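January
Brisa Gallegos and Gervasio Núñez

4.2 Where denim waits

Jeans were the garment most often left out of the wardrobe in the homes we visited. Shirts went on hangers and towels were folded on the bed, but jeans were put down on whatever flat surface was nearest. In the Kuker household notes, the word "later" comes up beside jeans more than beside any other item. Residents said that a pair worn once was too clean for the wash and too worn to go back with the clean clothes.

We sorted the 1,509 entries in the Meredith log by the surface on which the garment was resting. Beds and chairs were recorded under one code, tables and cabinets under another. A garment counted as "draped" if any part of it hung past the edge of the surface, and as "laid" if it did not. Folding was coded separately, because a folded pair can still hang over an edge. Two coders worked through the log, and up to 9 entries per home were checked again by the first author.

Small bedrooms gave the most mixed records. The table or cabinet beside the bed also has to hold chargers, cords and a fan, so clothing competes with things that must stay near a socket. Figure 5 shows denim in one such home. 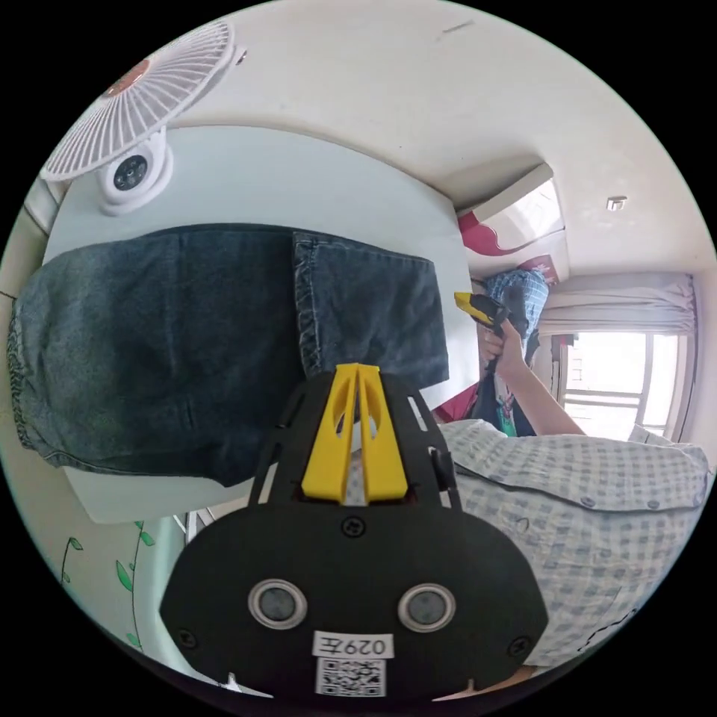
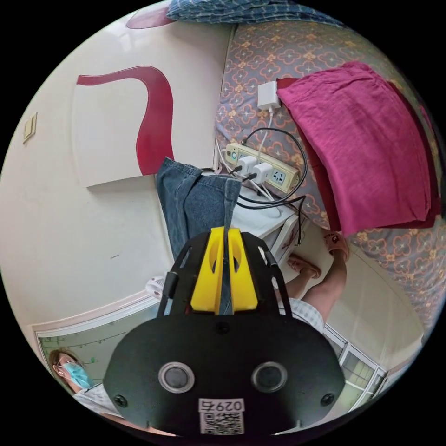
Figure 5. Jeans on a white table (first view) and hanging from the edge of a white bedside cabinet (second view).

Draped entries were harder to code than laid ones. Heavy cloth slides, and a pair noted as laid in the morning was sometimes on the floor by evening. We kept the first code in these cases and added the second as a comment. Entries with no surface given were dropped.

Residents did not agree on what would help. Some wanted a hook on the back of the door. Others had one already and said it was full of bags. The Nillerora homes, where an open rail had been put up near the bed, are taken up in Section 4.3 along with the question of belts, which the log did not treat the same way throughout.

Contact: Dollura Household Studies, Textiles Group. Copyright the authors. Back to top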